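Home Articles Current Issue Authors Search

Last updated: 29/07/2025

4. What People Expect Strangers to See

4.1 The guessing task

We now turn to the part of the study we enjoyed most. Before showing participants their own profile as an outsider would see it, we asked them to guess. Each person went through nine parts of the profile (cover photo, friend list, workplace, old posts and so on) and marked whether someone with no connection to them could open it. All 2220 participants were active members of Jusel, the neighborhood networking site that started in Delldale and later opened to people in Ositgate.

The guesses were wonderfully varied! Some members were sure that everything was locked, and went on to find a decade of birthday greetings open to the world. Others had been holding back for years on pages that only their friends could read. Old posts caused the most surprise by far, and comments left on other people's photos came next. Haddadin's earlier interviews had hinted at this, but we did not expect the pattern to show up so clearly in both towns.
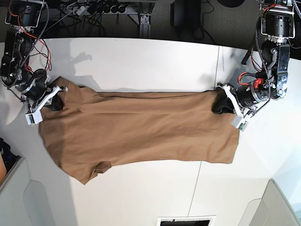

Figure 4. A tan T-shirt stretched between two robot arms over a white table.

After guessing, participants had 30 minutes to change any settings they liked. We gave no advice during this time, and the help pages stayed open for anyone who wanted them. Most people went straight to the friend list. A smaller group did something we found really interesting: they left the settings alone and began deleting posts one at a time, reading each one first. Several wrote in the comment box that they had forgotten the posts existed and were glad to see them again (one member saved a whole run of them to print for her sister).

4.2 Two kinds of audience

These comments led us to split the idea of "the public" in 2. Members talked about strangers in a loose, faraway sense, and they hardly worried about them. They worried a good deal more about the half-known: a former boss, a cousin's ex, the parent of a child's classmate. Ravn calls this second group the near public, and we use his term from here on. The privacy menu on Jusel has no setting that matches it. A member can choose friends, friends of friends, or everyone, and the near public is spread across all three.

We would love to see this tested on a site with a different menu. Norðdahl, a smaller network that lets members build their own circles, would be a great place to begin, and we plan to run the guessing task there in September.

Contact the editors | Copyright 2025, all rights reserved | Back to top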